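2nd May
Notebook, Kulska paper lab, bench 2
Entry by I. Polishchuk, copies to Orysia Onyshchenko and Severyn Tkachenko

Lint and dust release from facial tissue, continued

Picking up from the end of the last entry. The dry shake method still gives too much spread between repeats of the same lot. Josiane thinks the sheets are being handled too much before they reach the chamber. I think the chamber seal leaks on the hinge side. Both could be true, so today was spent on the two separately.

1. Chamber seal

Took the lid off and cleaned the channel. The old foam had taken a set on the hinge side and no longer filled the groove. Replaced with closed-cell strip from the Moroz stock, cut long and pressed in without stretching. Ran the blank with the chamber empty and the fan on, 5 minutes. Counter read 837 on the first blank, then 200 on the second with no change to anything. First reading is most likely residue from cleaning the groove. From now on the first blank after any lid work gets thrown out and is written down as thrown out.

Third blank not run. Severyn needed the counter for the filter job.

2. Sheet handling

Compared two ways of getting sheets out of the carton:

a) pulled one at a time through the slot, as a user would
b) carton slit along the side with a knife, stack lifted out whole, sheets peeled from the stack

Way (a) drags both faces of the sheet along the slot edge. On cartons with no film over the slot the cut board edge sheds fiber of its own, and that fiber ends up on the sheet and gets counted as tissue lint. Under the stereo microscope the board fibers are shorter and stiffer than the tissue fibers and some carry ink. Way (b) avoids this but says nothing about what the user gets.

Decision for now: (b) for comparing base paper between lots, (a) only when the carton is part of the question. The two sets of results do not go in the same table. Cristóbal has been plotting them together, will talk to him.

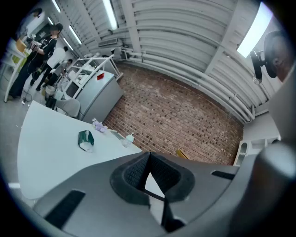
3. Conditioning

The lots from Grurkavham arrived shrink-wrapped and were opened straight from the truck, which is too soon. Dry sheets shed more and also hold charge, so part of the lint clings to the chamber wall and never reaches the counter. The two errors pull in opposite directions and I don't trust them to cancel. Sheets now sit in the conditioned room overnight, spread on the wire racks, before any shake run. Gloves on, no powder.

Wiping down the wall between runs: damp cloth, then wait until dry. The Jondix wipes leave fibers and are not to be used inside the chamber. There is still a pack of them in the drawer under the balance. Please move it.

4. Shake settings

Left as they were. Frame travel and speed unchanged, 500 strokes per run. Orysia asked whether a shorter run would do. Possibly, if most of the release comes early, but we only read the counter at the end so the data can't say. Could log at intervals once the counter is back.

Open points

Third blank, then two more to get a usable baseline.
Repeat last week's lot with way (b), conditioned.
Ask Josiane for the slot film details on the current carton.
Check whether the hinge screws need shimming now that the new strip is thicker than the old one. Lid closes, but the latch is stiff.
Tare drift on the small balance again, see Severyn's note on the lid.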